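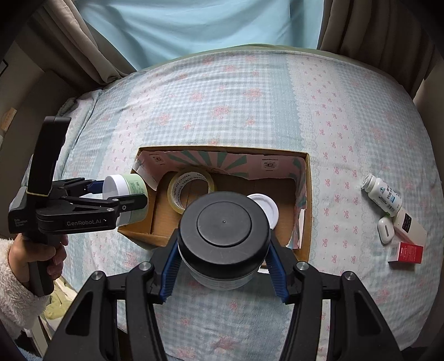

Lleucu Ifans asked, under my March review, whether the Pruneser arm kit is any good for somebody with no workshop, no bench and only evenings to spare, and could I please say something about the teaching side this time and not just the bolts.

Fair question, Lleucu, and it deserved a longer answer than I could fit in a comment. I have the Pruneser clamped to a shelf at home now, I teach it on the bed, and I've had a lovely time with it apart from one week I'll come to.

For anyone who missed the first part, the Pruneser is a small arm from Verkance that you put together yourself and then train by showing it a job over and over. I paid $400 for mine. That buys you the arm, the power supply, a bag of fasteners (a few too many of one kind, none spare of another) and a year of Lobo, the program that turns your recordings into something the arm can follow. It does not buy you anything to record with. The box doesn't make that clear, and I think it should. I do my showing with a pair of hand-held grippers, one in each hand, and if you have to add those to the bill you should do the math before you fall in love with the idea.

The job I picked was packing a parcel. My sister gets one from me every couple of months, so I know the work, and it has a nice mix of awkward things in it: jars, a screw-top container, a medicine bottle that lies on its side, little product boxes, a roll of tape. I set the open carton down in the middle of the quilt, put the goods next to it and start lowering things in. The quilt gives a little under everything, of course. I worried about that, but Lobo doesn't mind as long as the carton stays about where it was when you pressed start.

Now, the build. Three evenings, with the radio on. The instructions are printed at a decent size and the drawings are good, except for the wrist, where two brackets look the same on paper and are mirror images in your hand. I put them on the wrong way, took them off, and then (I'm sorry to say) put them on the wrong way again. Ifor Phillips had posted a fix on the Jellell forum – put a dab of nail polish on the left one before you start – and I wish I'd read it sooner. The cables are a touch short if you mount the arm high, too.

Then Lobo. I really do like Lobo! It shows each recording as a strip you can scrub through, and throwing out a bad one takes a single click. Round things gave me the most trouble. A jar wants to be held squarely in the pads, and if you catch it near the rim it tips as you lower it, and the arm will learn your tipping right along with everything else. Slow down over the box. I was rushing the last few inches, and once I stopped doing that the arm's own attempts got a good deal calmer.

The bad week was version 1208. It lost the end of every recording made with both hands, so the arm would carry a jar over to the carton and simply stop there, holding it, while I stood by with my hand out underneath. Version 1210 put it right, and my old recordings came back whole. Support answered my message politely, if not quickly.

Flaps are still beyond it. I fold those and do the taping myself, and I've made my peace with that.

So, Lleucu, yes, with the grippers budgeted for and an update to 1210 before you record a single thing. You don't need a bench. A firm mattress helps, and so does a door you can close on the cat. I'm going to try it on laundry next, socks first, and will post in the comments when there's something to tell.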